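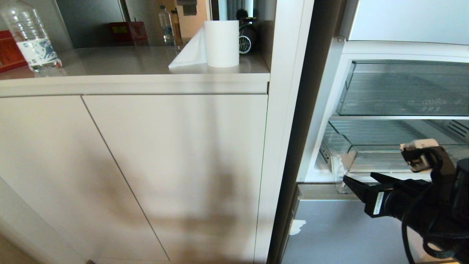

From: Sekar Mandagi
To: Tredden Allotments and Gardens list
Date: Jul 28, 2019
Subject: Re: Runner beans all flower and no beans

Hello Maureen, and hello everybody else,

Sorry to be slow in replying. We have had my sister's lot staying and I have barely been down to the plot except to water and to pick the courgettes before they turn into canoes. Anyway, your message:

> My runners have been covered in flower for 3 weeks and I haven't had
> a single bean off them. The flowers just drop. I've misted them every
> night as my dad always did, and I gave them a tomato feed, and still
> nothing. My neighbour at the Dirstead end has got carrier bags full.
> Is it the heat, or is it me? I am at the point of pulling the lot out
> and putting leeks in.
>
> Maureen

Please don't pull them out! It isn't you. I lost nearly all of my first flush the same way last summer and I was every bit as cross about it, and then in the second half of August I couldn't give the things away. Runners hate a hot night. They come from up in the mountains originally and they like it cool and damp, so after the sort of weather we have just had they sulk and drop their flowers, and then when it cools down they forgive you and start again.

About the misting, I know we were all brought up on it (my father-in-law used to stand there with the hose and his pipe, talking to them), but I stopped a few years back and I can't say I've seen any difference. What does seem to help is water at the roots, and far more of it than you would think. I give my double row 2 full cans in the evening, poured slowly along the bottom, and then I put whatever I have over the top to keep it in. Grass clippings are fine if they haven't been near weedkiller. This year I've used the old straw from under the strawberries, slugs and all, I'm afraid.

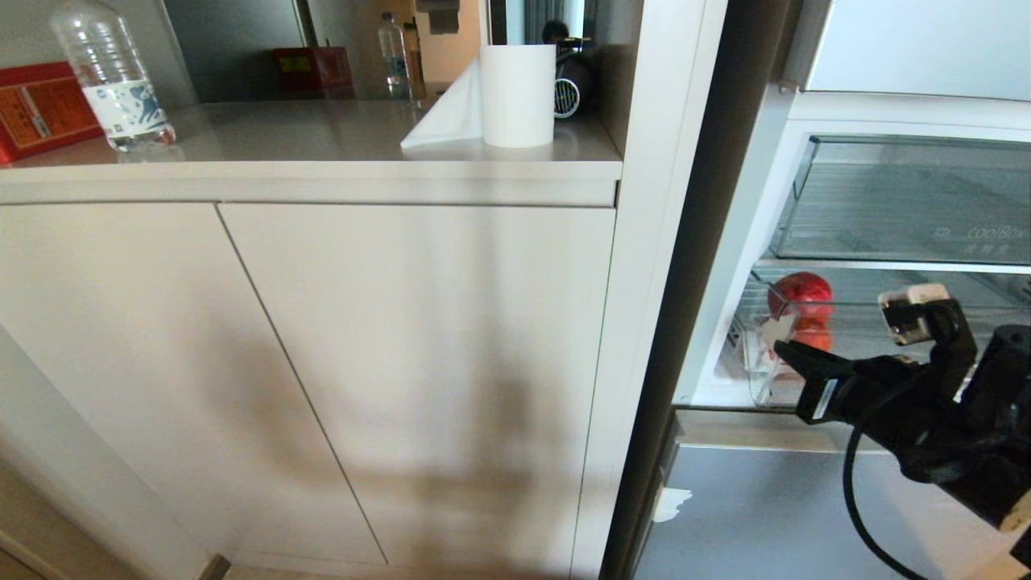
I would go easy on the feed too. If the ground had manure in it over the winter they'll have plenty to be going on with, and too much of the wrong thing only gives you a lovely green hedge. Have a look at the backs of the flowers while you are there. If there are little holes at the base, that's the bumblebees helping themselves to the nectar without going in by the front door, and those flowers often don't set. I have never found a way of stopping them and I'm not sure I'd want to.

As for your neighbour, do ask which variety it is. I have a feeling that whole end went over to one of the white-flowered ones after the seed swap in January, and a lot of those have French bean in them and put up with heat much better. I've got one row of that sort and one of my usual red, and the white has been cropping for a fortnight while the red has given me enough for one Sunday dinner. The red tastes better, mind you, or I have talked myself into thinking so.

One more thing while I am writing. Whoever borrowed the long loppers from the hut, could they please go back on the hook when you've finished? I'm not chasing anyone, it's only that the elder by the bottom gate is leaning on the fence again and I said I would see to it.

And if anybody wants courgettes there is a crate of them outside my shed. Help yourselves, and take one for next door.

All the best,
Sekar
(plot 40, the one with the blue water butt)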